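Stuvham Inline Coupler, RJ45 Female to Female, White (bag of 9)

Item added August 17, 2023
In stock, ships in 2 days

Two network cables, both too short. Join them with one of these. No tools, no crimping, no power. Push a plug in each end until it clicks and you're done.

We started carrying the Stuvham after the old Oravec couplers got discontinued in January. Same size, same price, tighter latch. If you have Oravecs in the wall already leave them alone, they mix fine with these.

What you get
9 couplers, white, loose in a zip bag
No screws, no wall plate (sold seperately, see Nanance plates)

Good for
Extending a run to a desk that got moved
Joining a patch cord to a cable left in the ceiling
Keeping in the van

Not for outdoors. Not for damp basements either, get the gel filled kind.

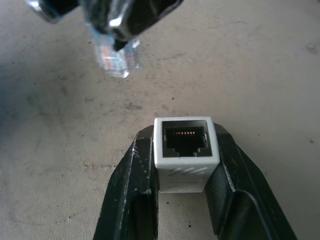
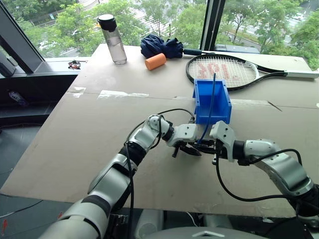
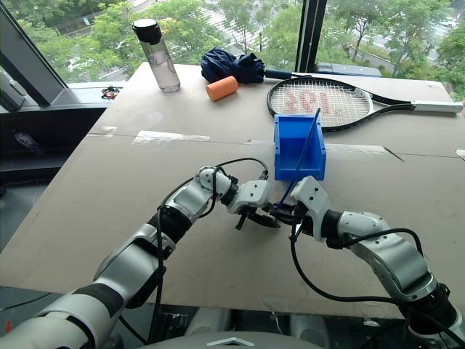
Fit notes
Takes standard RJ45 plugs. Plugs with the big molded boots can be a squeeze, trim the boot or slide it back. Phone plugs will go in loose and can bend the outside contacts so please don't. We don't take those back.

Straight through wiring, pin 1 to pin 1. Not a crossover. If you need crossover ask before ordering, we have a few left in gray.

One coupler per run is best. More than 2 and you are asking for trouble, just buy a longer cable. Total run including both cables still has to stay under the usual limit.

Bulk
Carton is 72 bags. Schools and offices doing a whole floor, email us for carton price. We had 2,000 bags come in with the last Kelludero shipment so no waiting at the moment.

Returns
Unopened bags, full refund. Opened bags, store credit if all 9 are there. Dead one in the bag? Tell us wich order and we mail a replacement, keep the bad one.

Also see
Nanance single port wall plate, white
Kelludero flat patch cord, short
Kelludero cable ties, hook and loop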